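Zurkmont Seed Swap Records

What you get

One table, seeds.csv, listing the packets that changed hands at the Zurkmont seed swap. Orvokki Manninen kept the paper ledger for years in a hand that slopes more the later in the evening it gets. Bhavana Gounder typed it up and is still speaking to us.

Columns

variety: what the packet said. Spelling is as written, so there are four kinds of "brocolli".
giver, taker: initials only. Two people share the initials O.K. and neither will budge.
year_saved: blank if the giver shrugged.
sprouted: percent, reported by the taker. Gardeners report failures less often than they have them.

Known problems

Some 60 rows say "beans" and nothing else. We left them alone. Row 84 is a recipe for pickled beets that got into the ledger by accident, and it stays because people ask for it.

Germination numbers come from kitchen windowsills, so treat them as gossip with decimals. Anyone who wanted to do it properly sowed 20 seeds per variety in a shallow tray on damp paper and counted after a week.
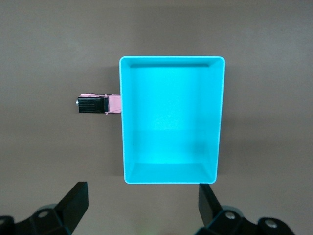 Parsnips got three weeks, and most of them needed it. Tomato entries marked "Lauri's red" are probably three different tomatoes.

Changes

January 11, 2023: merged the October swap, removed 35 duplicate rows, put one back after complaints.

Use

Free for any purpose. Corrections go to Iida Heiskanen, preferably with the packet.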